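Getting marks off a wood table

Quick ones, in between loads of laundry.

White rings - try the dry way first. Soft cloth, iron on low, no steam. Press 2 seconds, lift, look. Repeat. Don't park the iron there and answer the phone.

Sticky patches - drop of dish soap in warm water, wring the cloth out hard. Wipe with the grain, then dry straight away.

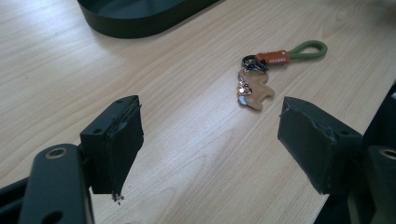 Hala Boutros swears by plain mayonnaise for the rings, left on for up to 30 minutes and wiped off with a paper towel. Says the iron scares her and she did her mother's 1979 dining set this way, no harm done.

Fine by me, just test underneath first. Old wax can go cloudy on you.

Crayon - hair dryer on low, blot, dont rub. Candle wax same thing, but chill it with an ice cube and lift the worst off with a old plastic card.

Coasters. Buy some.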